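# Gripper comes down to one side of the mug after swapping the gripper model

**Danica Vukadinović**, posted November 21, 2024

I look after a small simulated tabletop cell in Bivia. It has a Franka arm beside a wooden table, a two-finger gripper, and a few household things to pick up. The cell had been left alone since August. Last week I moved it from build 1086 to build 1113 and swapped in a newer gripper model at the same time, and I know I should have done those one after the other.

Now the arm goes to the mug, the wrist is upright, the fingers point down the way they should, and they end up on the left side of the rim. The old setup put one finger on each side of the body. I have not changed the grasp target, which is the center of the mug at half its height, with the handle turned away from the base of the fingers. 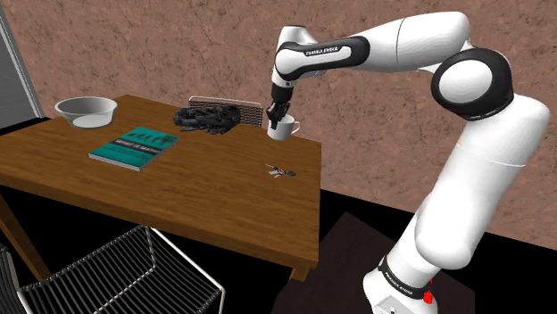
*Stopped at the end of the approach. The mug handle is to the right, keys in front.*

What I have checked so far:

- The mug position in the scene file is the same in both builds.
- The robot base has not moved. I compared the numbers by hand.
- Joint limits are fine and the planner gives no warnings.
- Letting it settle for 200 more steps makes no difference. The arm is standing still where it was told to stand.

The one thing I can't compare properly is the tool frame. The old gripper file had the frame between the fingertips. The new file came from the Stimwood model pack, and it has three frames with names that don't tell me much: `hand`, `hand_ref` and `grip`. I picked `hand_ref` because the arm would not load without choosing one.

I tried shifting the target to the right to make up for it. That helped with the mug where it is now, but when I turned the grasp by a quarter turn it was off again in a different direction, so I took the shift back out.
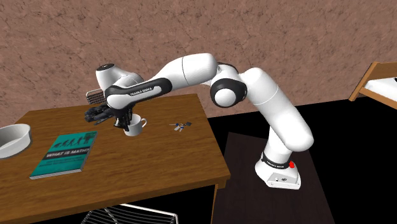 I would also like to know whether I should be worried about the keys. They lie flat and close to the mug, and if the gripper is off by this much I expect it to do worse with them than with a mug. For now I have the key task turned off.

Is there a proper way to find out which frame is right, or do I try all three and see? And is it better to go back to 1086 first?

---

**Boris Mujić**

I had something like this and went back to the old build and it was fine. Delete the cache folder too. Sometimes the old meshes stay in there.

If you don't want to go back, just nudge the target until it works and save it as a preset.

---

**Krešimir Bošković**

Don't nudge the target. You already found out why: the shift was right for one wrist angle and wrong for the next. When the error turns with the wrist, it belongs to the tool. When it stays in the same direction whatever the wrist does, it belongs to the base, the table or the object position. Your quarter turn points at the tool, but do the test cleanly before you change any files.

1. Take the mug out of the scene, or turn off collisions for it. Leave the table in.
2. Put a small marker on the table, well away from the other things. A thin upright pin is good.
3. Send the tool frame to a point a little above the pin, gripper straight down. Write down where the middle of the two fingertips is, measured from the pin.
4. Turn only the last joint by half a turn, if your limits allow it, and write it down again. A quarter turn will do if they don't, but then do it in both directions.
5. If you managed the half turn, the middle of your two readings is where the tool axis stands. If that point is on the pin, your base is good and all of the error is in the tool frame.

For the sideways part, half the distance between the two readings is your offset. Put that into the tool frame and run the test again. The reading should now stay on the pin through the whole turn.

The height needs its own check, as turning the wrist won't show it. Bring the gripper down over bare table until the fingertips just touch, and compare the height of the tool frame with the height of the table surface. Do this with the fingers closed and again with them open. On a gripper with linkages the fingertips can move along an arc when they close, so they may reach lower in one position than in the other. You need to decide which opening your frame is meant for. I set mine for the opening I expect at contact.

On the frame names: I don't know the Stimwood pack well, but in the files I have seen, anything with "ref" in the name was the mounting reference and not a grasp point. Open the file and look at which link each frame is a child of. A frame attached to one of the fingers will move when the gripper opens and closes, and you don't want that as your target frame. You want one that hangs from the gripper body and sits between the tips.

Also look for an adapter plate. Some models have it built in and some expect you to add it. If your old file had one and the new one has it too, and your cell adds its own, you get it twice.

I wouldn't go back to 1086 to fix this. If you want to know for certain that the build isn't to blame, load the old gripper file in 1113 and run the pin test once. That takes a few minutes and you can stop wondering.

Once the mug is good, leave the keys until you have checked the height. A small sideways error on a mug often gets away with it. Flat things are where a height error shows, either because the fingers press into the table or because they close above everything.

---

**Tihomir Vukadinović**

Agree with Krešimir. Two small things to add.

Check which way the mesh is turned on the flange as well as where it sits. I once had a gripper mounted a quarter turn off. The fingers still pointed straight down and it looked right from a distance, but they closed across the handle. Send the last joint to zero and see which direction the fingers open in, then compare with the old file.

The other one is for when you write the new offset. Write it in one place. In our Jamorlow cell the offset was in the robot file and again in the task settings, and whoever fixed one of them left the other. Search the whole project for the old number before you save.

---

**Danica Vukadinović**

Thanks, I ran the pin test. The old gripper file in 1113 stays on the pin, so the build is fine. With the new file and `hand_ref` the reading swings around the pin when I turn the last joint, and the middle of the two readings is on it.

Krešimir was right about the name. `hand_ref` is the mounting reference, and it sits to one side of the gripper's center line. `hand` is at the flange. `grip` hangs from the gripper body between the fingertips, and with that one selected the pin stays put through the turn.

I had the adapter plate twice as well. It is 12 mm thick, so every height was off by that much. I took it out of the cell file and kept the one in the gripper model. Tihomir, I searched for the number and found it in the task settings too, commented out but still there. It is gone now.

The mounting direction was fine, same as in the old file.

With that done I started on the height check, fingers open, over the table beside the mug, next to the keys.
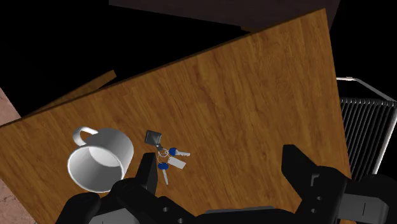 I'm using the open position to find the table surface and then a half-closed one for the frame itself, since that is nearer to what the mug needs. For the keys I will probably have to make a second tool frame with its own height. I don't want one setting that is a bit wrong for both.

One thing I still have to sort out is the approach height. It was set back when the frame was somewhere else, and it now starts higher over the table than it has to. It does no harm, so I'm leaving it until the key task is back on.

Boris, I did clear the cache before starting, in case. It made no difference here.

I put a note at the top of the cell file saying which frame is in use and that the plate belongs to the gripper model. Ankica Dumitrescu takes over the Vasić version of this cell next, and it uses the same gripper file, so she will need to pick `grip` there as well and check for the second plate.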